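Zudthorpe College, Engineering Technology
Robot Programming II
Week 6 notes: Showing the robot what to do

Reading before lab: course pack, section on demonstration data. Bring your lab notebook. Lab is in Pollard 12, not the Lindsay building.

6.1 Where we are

In weeks 1 through 5 you wrote every motion yourself. You set waypoints, chose speeds, and wrote a rule for when to close the gripper. That works when the part is always in the same place and always the same shape. It works badly for things like a drawer of mixed spoons.

This week a person does the task and the robot side of the system records it. Later, in week 8, we fit a policy to the recordings. For now we only care about getting the recordings right. Most of the trouble people have in week 8 goes back to what they did in week 6.

Some terms. A demonstration is one complete run of the task by a person, recorded from start to finish. An episode is the file that run gets stored in. Observations are what the sensors took in during the run (camera images, joint angles, gripper opening). Actions are what the hand or arm was told to do, or did. A policy takes observations and gives back actions.

6.2 Three ways to show a task

Moving the arm by hand

Also called kinesthetic teaching. The arm is put in a mode where its motors cancel gravity and otherwise give way. You hold it near the wrist and push it through the task. The controller logs joint angles as you go.

Good points: the motion is one the arm can do, by definition. You feel the joint limits when you reach them. Nothing has to be converted afterward.

Bad points: your arms and body are in the camera view for most of the run, and they will not be there when the robot works alone. Fine motion is hard because you are moving the weight of the links through friction that the gravity mode does not cancel. Two-arm tasks usually need two people, and two people do not move like one. Operating the gripper with a button while pushing on the wrist takes practice.

Use it for: wiping, opening a door, slow insertion with a stiff part.

Remote control

Also called teleoperation. The person stands away from the robot and moves a leader device. The robot follows. The leader can be a small copy of the arm, a joystick, or a tracked controller held in the hand.

Good points: the cameras see what they will see at run time. The action you record is the command sent to the robot, so there is no guessing about what the action was.

Bad points: delay, and little or no feel. Beginners press too hard since they cannot tell that contact has been made. Every demonstration ties up a robot. With joystick control people tend to move one axis at a time, and the policy learns to do the same.

Use it for: anything where camera view matters and the robot is available.

Hand-held gripper

The person carries a gripper with no arm attached. A camera is mounted on it, and the fingers open and close by a trigger or by the hand. You do the task directly, and the position of the gripper over time is worked out from the camera images, an inertial sensor, or both.

Good points: quick to set up, and it can go where the work is. A kitchen can be used as a kitchen. You feel contact through the tool. The camera sits in the same place relative to the fingers as it will on the robot, provided the same mount is used.

Bad points: nothing stops you from making a motion the arm cannot copy. You can reach behind a cabinet door, twist your wrist past what the robot has, or move faster than its speed limit. Position tracking can drop out in front of blank walls, in fast turns, or when a window fills much of the view with glare. The actions have to be computed afterward from the tracked path, so errors in tracking become errors in the actions.

Use it for: many objects and many places, with modest precision.

6.3 What goes in an episode

Whatever the method, each episode in this course contains:

- camera images with a time stamp for each image
- pose of the gripper, or joint angles, with time stamps
- gripper opening in millimeters
- a text label for the task
- operator initials
- a keep or discard mark, with a short reason if discarded

Time stamps must come from the same clock. If they do not, record a sync event at the start of each session: close the fingers fully and open them again three times where the camera can see them. The offset between the images and the gripper signal can be found from that. Do the sync again after any battery change.

The gripper opening deserves a word. Students often store only open or closed. Store the width. A thin stick and a jar lid both count as closed, and the difference between them tells the policy what it is holding.

6.4 How to give a good demonstration

Decide on the start and the end before you begin. Write them down. "Stick lying on the table" is a start. "Stick standing in the holder, fingers open, gripper raised clear of the rim" is an end. If one partner stops recording when the stick drops in and the other stops after backing away, you have two tasks in one set.

Move at a steady working pace. Slower than you would by hand, but do not stop to think. A pause in the recording is a place where the correct action was to do nothing, and the policy will copy it. If you need to think, discard the run and start over.

Keep the fingers in view, along with the object. If you have to lean around the gripper to see something with your own eyes, the camera may not have it either.

Vary what should vary. Move the holder. Turn the object. Change which object you pick first. Start the gripper from different heights. If the holder is in one place for the whole session, the policy can ignore the images and still score well on your own recordings.

Do not vary the method. If the set is meant to show a stick being gripped near its upper end, grip it there every time. Two equally good ways of doing a task, mixed together, often average out to a bad one.

Include recoveries. Miss the rim by a little, back off, line up again, and finish. Mark these runs "R" in the log. Do not fake a clumsy miss. A small error of the kind the robot would make is enough.

6.5 Tasks with two hands

With two hand-held grippers, both devices need to be tracked in one common frame. Either they see the same markers at the start, or one device sees the other. Check this before you record anything else. Hold the two tools at a measured distance from each other and read off the computed distance.

Decide which hand leads. In a sorting task one hand can steady the container as the other places. The steadying hand still produces actions, and "hold still" has to be shown as clearly as "move." Do not let the idle hand drift. Put it in a rest position you can return to.

6.6 Checking a session

Before you leave the table:

Play back the first episode, the last, and one in the middle.
Look for dropped images.
Plot the gripper path. Jumps mean tracking was lost.
Compare the path against the workspace of the Ular arm using the script on the course drive. Anything outside the reach limit is flagged.
Count the kept episodes and write the count in the log.

Flagged episodes are not always useless. If only the return motion goes out of reach, the run may be trimmed. If the reach or the grasp itself is out, discard it.

6.7 Lab assignment

Work in pairs. Task: place long thin objects upright in an open container. You choose the objects, but they must include at least two different thicknesses.

Part A. Record 12 demonstrations by moving the Ular arm by hand.
Part B. Record 12 with the leader arm.
Part C. Record 100 with the hand-held gripper, split evenly between partners.

For each part report the number discarded and why, the mean length of a kept run in seconds, and one plot of gripper opening against time from a run you consider typical. Mark on the plot where contact starts and where release happens.

In one page, answer these. Which method gave the cleanest gripper signal? In which did you change how you would normally do the task, and what did you change? Which recordings would you keep if you could keep only 3 from each part?

Last January's section left 168 episodes on the drive under the folder "week6_prior." You may use them to test your plotting code. You may not hand them in.

Safety for Part A: one partner holds the stop button the entire time the arm is in gravity mode. Hair tied back, no loose sleeves near the wrist joint. For Part C, keep the cable away from the stove and off the floor where people walk.

Questions about the tracking script go to Crescencio Casado in Pollard 12. Arm booking is through Florence Beaulieu. 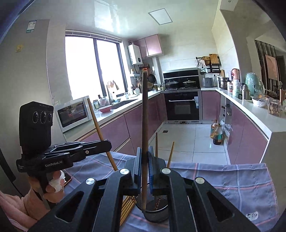

Notes by Paraskevi Pappas
Lab sections: Lachlan Rankin, Beathag Haldane

For discussion in section. A dark wooden stick is upright between the two fingers, and its lower end is down in the mesh holder. From this one moment you cannot tell if the stick is going in or coming out. A policy that gets a single image has the same problem. Write down what else in the episode would settle it, and how many earlier images you would feed in.

Second question. The right finger has a textured pad on its inner face. Suppose the robot's fingers had bare faces. Which parts of the recording would still be good to use, and which would you collect again?

Third question, for pairs doing two-hand work. The device in the left hand carries three lenses in a row. List what it should have in view while the other gripper is over the holder, then check your own playback against the list.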